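Open Afternoon at the Clurnberg Robotics Laboratory

The February open afternoon brought visitors from Gevircombe and the surrounding villages to see the Entili handling project. Philomena Fahy, who directs the laboratory, welcomed guests at 3 and outlined the year's work. Staff remained beside the arms throughout, and one held the rim of a pale green container while the gripper had it by the base.

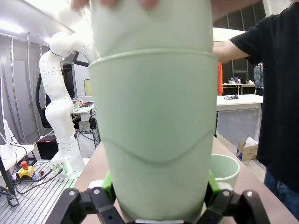

The working area

Guests were then shown how the stations are arranged. White arms stand beside a broad, plain tabletop, with further groups along the workbench.
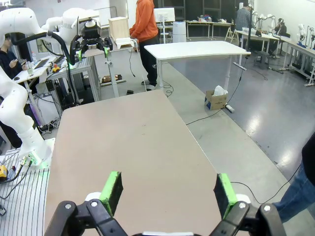 Page last changed: February

Places at the next open afternoon are free but must be reserved. Groups of up to 6 may apply to the Starker Building reception.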